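Jan 16, 2020

Okay, equipment budget thread, because I said I'd be open about what Neno is spending this year and I'm a man of my word (mostly).

**1/** The big line is the arm. Evalstead quoted us $1,926 a month on a lease, and I've read that quote so many times I could sing it.

**2/** Before we sign anything we're doing the kitchen jobs in simulation. Plates, spoons, veggies, all the boring stuff!

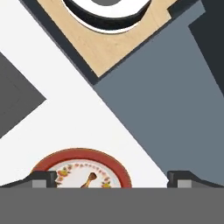
**3/** The sim seat from Tridora is $193 a month, so I can live with that for a good long while. What scares me is the extras. Spare fingers, cables, a second gripper, shipping… it adds up fast.

**4/** Belhaj wants us to buy 2 arms up front and get a discount. Tempting! But then we need double the floor space and double the spares, and I still have to pay people.

**5/** I've set aside 40 hours of sim time for cutting board jobs alone. A carrot between the fingers with a knife lying right there on the board is a fussy little setup, and I want to know which fingers to order.
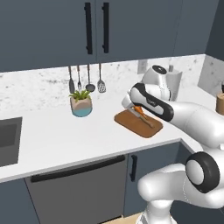

**Hazem Ait Ali**

**6/** So the plan for now is one arm, leased, with the option to buy in August. Second gripper goes on the wish list.

**7/** If you've leased from anyone lately, please tell me what the service plan cost you. Mine is still a blank cell in the spreadsheet and it's driving me nuts.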